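Bench belt conveyor

A bench belt conveyor is a short belt conveyor made for light goods. It is used in packing rooms, school workshops and small assembly shops, where parts must travel a few steps from one worker to the next. It differs from the conveyors of mines and warehouses mainly in its size and in the low weight it can carry.

Construction

The frame is commonly built from extruded aluminum profiles. The grooves that run along the profile accept sliding nuts, so that legs, guides and stops can be fixed at any point without drilling. A belt passes over a roller at each end, and the end roller is often protected by a housing. Dark green is a usual color for belts of this class, and light parts, such as a white plastic ring, are easy to see on it.
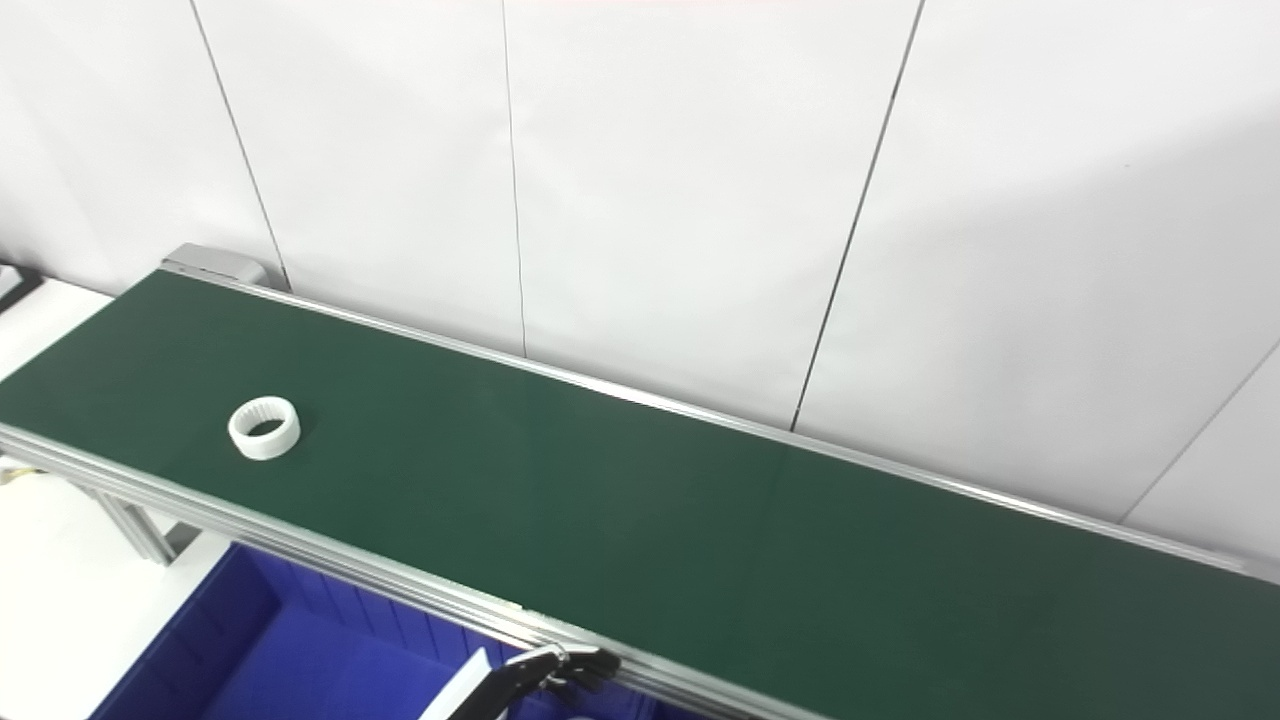

Belt surface

Most belts for light goods have a smooth or matte top. A smooth top is easy to wipe, but round parts can roll on it. For this reason rings and collars are normally laid flat, with the opening upward. The Dokamo pattern, sold in Barkard from the first years of the trade, had a belt 42 cm wide and was delivered with 20 spare nuts for the rails.

Side rails

The side rails hold the frame straight and also keep small parts from falling. On some models the two rails are of different thickness. The thicker rail is then placed on the worker's side, where hands and tools come over it many times in a day.

Storage bins are put under or in front of the near rail. Blue plastic is frequent, and ribs in the walls make the bin stiffer.

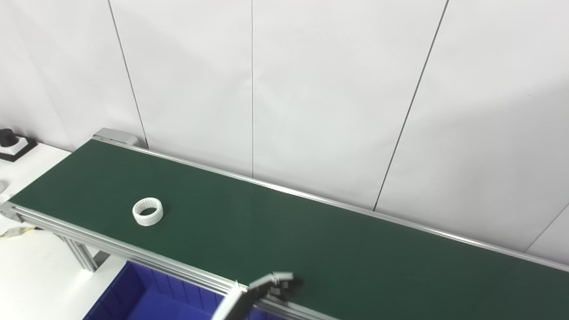

According to the Zarard workshop handbook, a bin should never be filled above its rim, and the belt should be stopped before anyone reaches below the frame. The handbook also advises to wipe the belt with a damp cloth only, and to check its tension every 1000 hours of work.

Use in Pinto

The packing school in Pinto keeps a register of its bench conveyors. The register had 1197 entries at the end of December, most of them for belt cleaning and for the adjusting of rollers. The belt is cleared of all parts before it is cleaned.

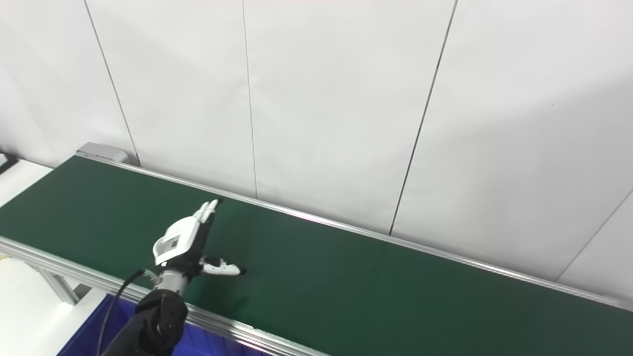

Green belt between grooved aluminum rails, without parts.

See also: Roller table; Packing bench; Storage bin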